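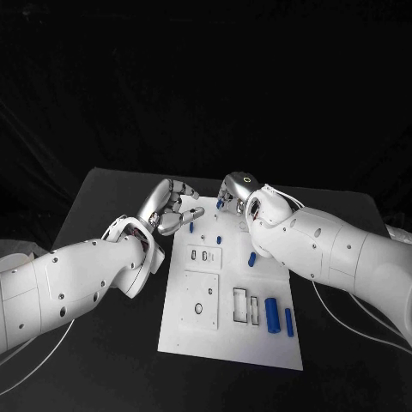 The Trallow board on the dark table, with blue pegs at hand.

The present entry records the arrangement of the Trallow gear board as it stood at the end of February. Several readers wrote after the previous entry to request particulars of the board, the blue parts and the order in which they are put on. Their letters have been kept, and the points raised in them are dealt with below as far as my notes allow.

The board is a flat white rectangle with a matte surface. It is laid with its longer side running from front to back, so that the far end may be reached without leaning across the near end. It was obtained from Kareck under order number 3194, together with the white fixture plates and a first set of blue parts. A second set was supplied later by Ciobanu. The two sets are the same in shape, although those from Ciobanu are slightly tighter in their holes, and I have kept them in separate tins for that reason.

The table and its backing

The table has been in use since the Udow puzzles were put away in the autumn. Its surface is a dark matte grey. Blue parts show up well against the white board and rather less well against the table, and a peg that rolls off the board can take some time to find. A black cloth is hung behind. I had previously worked against a bare wall, with a bookcase to one side, and found that the eye strayed continually to the spines of the books.

The lamp is a warm one, rated at 3000 kelvin. A cooler lamp was tried for two evenings and gave a hard glare on everything except the board itself. Mrs Kabbaj, who reads these entries before they are published, has asked me to note that she preferred the cooler lamp. Yasmine Kabbaj's own board is kept beside a window, and the conditions are therefore not the same.

Order of placing

The fixture plates are set down first. Pegs follow, beginning at the far end, and the gears are left until the pegs are standing straight. A peg should be held upright above its hole and lowered without twisting. Where it resists, it should be lifted out and the hole inspected before a second attempt is made. I regret to say that one of the Kareck pegs was split in January by a failure to observe this rule.

Gears require more patience. The teeth of a gear should be brought level with those of its neighbour before the gear is allowed to drop, and a quarter turn in either direction is usually sufficient to bring the two together. The Trallow leaflet advises starting with the largest gear. In my experience the corner gear makes the better beginning, as all later positions can be judged from it.
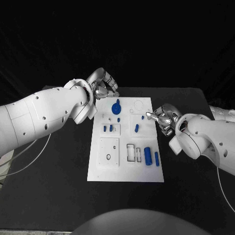
Storage and upkeep

The board is wiped with a dry cloth after each session. Water is not used, and polish should on no account be applied, for it collects in the holes and makes the pegs slip. The gears are stored flat. Pegs may be stored in any manner, provided that the tin is closed.

Clearance has been the principal difficulty. The stated gap between the underside of a gear and the face of the board is 4 millimetres, and any crumb or thread that settles there will be felt as soon as the gear is turned. A soft paintbrush has proved adequate for its removal.
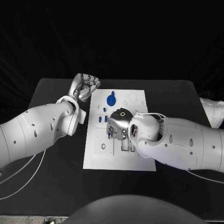 The same brush is used on the fixture plates, along the edges in particular, where dust gathers during the week. Replacement pegs have been requested from Kareck, and a reply is awaited. Readers who hold spare pegs of the older pattern, and who would be willing to part with them, are invited to write to the usual address.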